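Since March I keep a list of rules for writing and drawing tasks with two arms. I was asked to share it, so I make a thread. It is long, sorry in advance.

First rule: fix the board before anything else. If the board moves under the pen, every letter after that is wrong and you will blame the controller. We use clips. Tape also works, but it leaves glue and someone must clean it.

Second rule: the board must not be parallel to the walls every time. If it is always straight, the program learns that it is always straight. Turn it a little between runs and write down the angle.

Third rule, from our own mistake: decide the word before the run and put it in the log. If you decide afterwards what the word was, every result is a good result. One Saturday I read 47 old logs, and 7 had no target word at all. I could not use them.

Fourth rule: keep a minimum distance between the two grippers, and write it as a number. "Careful" is not a number. In the Stiveo cell we stop both arms if one of them goes inside the limit, also when the pen is up.

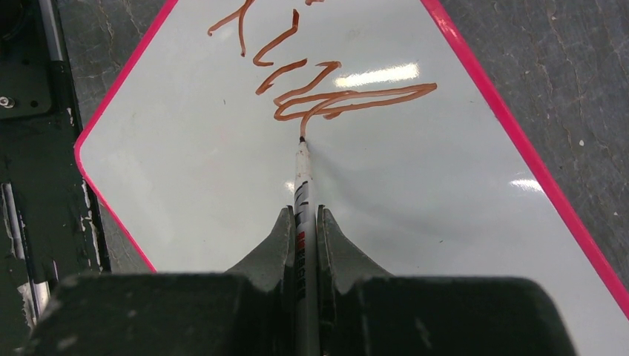
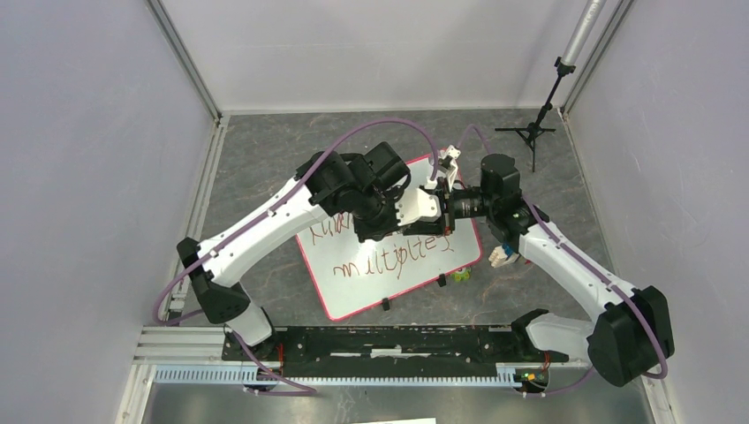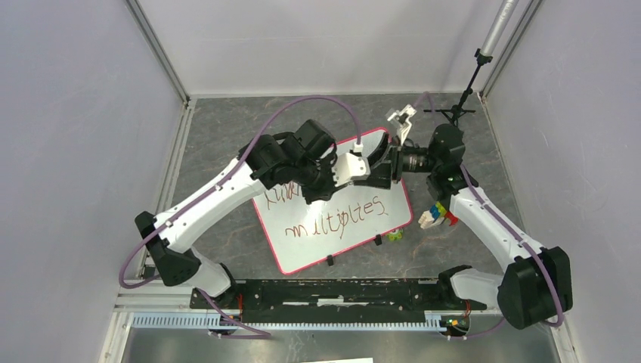 Marker on a whiteboard, one wrist view and two from the side.

Bo-ram Pyo wrote to me that rule four is too strict for small cells, and that a slow speed near the middle does the same job with fewer stops. I agree with half of it. Slow speed is good, but it needs a person who checks that the slow zone is still in the right place after each recalibration. A stop is easier to check.

Fifth rule: grip the marker at the same height each time. We have a line on the barrel for this now. Before, two operators gripped it in two different places and the pressure was never the same.

Sixth rule: test the pen by hand on paper first. A half dry pen looks exactly like a bad contact force. I lost about 2 hours to this and I do not want to say how many times.

Seventh rule is for people who score the writing. Use two readers, and do not tell them the target word. Each one types what they read, letter by letter. If they disagree, keep both answers in the table. Please do not discuss until you agree - then you have only one reader again.

A question I get often: should a wrong letter count as failure? In our sheet, legibility and spelling are separate columns. A word can be easy to read and still be spelled wrong, and these problems have different causes.

Last one for today. Wipe the board only after the final picture is saved and you have opened the file. Opened, with your own eyes. The Vivska template has a checkbox for it and I copied that into ours.

I will add the rules about cables next week, when I have cleaned my notes. If your lab does the scoring in another way, please write it under this post.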